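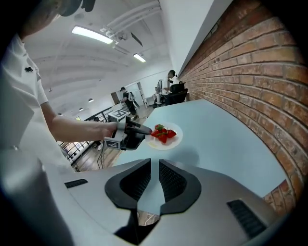

A hand-held gripper at a plate of strawberries

Soft fruit handling (household robotics)

Soft fruit handling is the part of household robotics that deals with picking up, moving, sorting and serving berries and other food that bruises easily. I've looked after this entry on the Flerkthorpe home automation wiki for a while now, and the question I get most is the simple one: can a machine do it yet? My short answer is sometimes, slowly, and with somebody standing by. The longer answer is the rest of the page.

Why berries are hard

A strawberry has no flat sides, no two match, and the leafy cap slides around under a fingertip. It's also soft enough that a grip that's fine for a plastic cup will leave a dent. You and I fix this without thinking - we squeeze a little, feel it give, and back off. A robot needs either a sense of touch or very good practice at guessing from what it sees, and most home machines I've read up on lean heavily on the guessing.

Then there's the pile problem. One berry alone on a counter is a pretty fair job for a modern arm. Berries leaning on each other are much worse, because pulling one out shifts its neighbors, and the plan the machine made a second ago is already out of date.
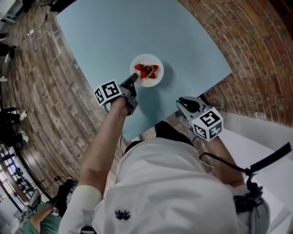 The plate itself can be trouble too. A light plate slides when it's nudged, and a raised rim gets in the way of fingers coming in low. People hold the plate still with the other hand (I caught myself doing it at breakfast!), so I wouldn't be surprised if two-handed machines end up winning this one.

Learning from people

There are two main ways to teach the job. In the first, a person steers the robot from a distance and the robot keeps a record of the moves. In the second, the person does the chore directly with a gripper in each hand, so the robot doesn't have to be there at all. Square black-and-white markers on the grippers can help a computer work out where each one was at any moment.

I like the second way better for kitchen work, mostly for speed. The Drarnwood set, which I keep coming back to, has 3,000 recorded tries at small food chores, and I can't picture anyone having the patience to steer an arm through all of those. The weak spot is that a person's wrist can bend in ways a robot's may not, so some of the lessons don't carry over.

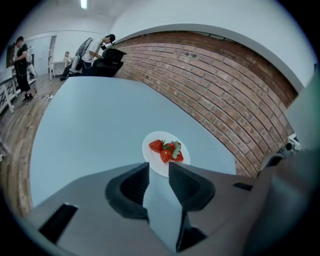 Where things stand

The Neteck arm is the one I've watched for longest. In the demo I went to last May it moved 20 strawberries from a bowl to a plate, dropped 2 and squashed one, and took a good 6 minutes over it. I was still thrilled - the year before, it couldn't find the bowl. The Arruda machine is gentler, with padded fingers, but it gives up when the berries touch, so someone has to spread them out first. At that point you might as well serve them yourself!

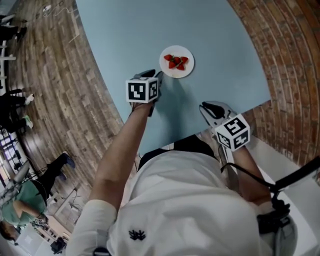
Scoring is its own argument. Most test write-ups only count whether the fruit got from one place to the other, and I think that lets the machines off easy. I'd want the fruit checked for bruises afterward, and the dish checked too. A white plate is handy for that, as even a faint pink stain under the berries shows up. It has to be checked before the run as well, or the machine gets blamed for juice that was already there.

Shop-floor packing lines are further along than kitchens, with steady light and fruit that arrives in the same spot every time. See also: Dish loading; Egg handling; Two-handed robots.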